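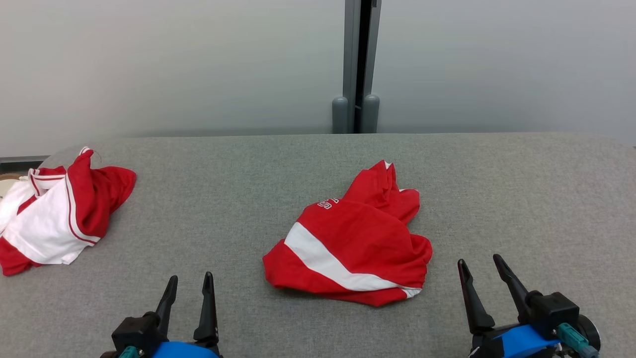
Home Advantage and Late Scoring in a Regional Rugby League Season

Student project report, sports studies, second year

1. Background

The Kallina Cup is a regional rugby league competition played from April to September. Local coverage often says that the home side is stronger in the last part of a match, when the visitors have had a long bus ride and a shorter bench. Our project tested that claim against one full season of results. We also looked at penalty goals, but that part was dropped after the midterm review.

2. Data

Scores and scoring times came from the match sheets that each club files with the league. Crowd numbers came from the clubs themselves. Engelbrecht sent theirs as a spreadsheet. Wovine sent scans of gate slips, and these had to be typed in by hand. Two matches were left out: one was moved to a neutral field, and the other had a match sheet with no times on it.

We split each match into two halves and then marked the last 20 minutes as its own period. Points from a try and its conversion were logged at the time of the try. Field goals were logged at the time on the sheet.

3. Results

Home teams scored more than visitors over the season, but most of the difference came before halftime. In the last 20 minutes the two sides were close to even. Firel was the exception. They won six home matches, and in most of those they were behind or level going into the final period.

The largest crowd in our data was 1,681, for Firel against Engelbrecht. The visitors won that match with a late field goal. We found no clear link between crowd size and late points, although several clubs draw nearly the same crowd every round, so there was not much spread to work with.

Travel distance did a little better. Teams with the longest trips gave up more points early on - mainly in the opening quarter - and then settled. Wovine, the club farthest from the others, showed this most clearly.

4. Problems

One season is a small sample. Match sheets are filled in by different people, and some round the time to the nearest five minutes. A try logged at 60 could belong to either side of our cutoff. We kept these in the last period and noted them in the appendix.

We did not account for injuries or for players called up to higher grades. Firel used a different halfback in the second part of the season, and their late wins may have more to do with him than with the home field.

5. Next steps

A second season of sheets has been requested from the league. The typed Wovine gate figures still need to be checked against the scans before anyone reuses them.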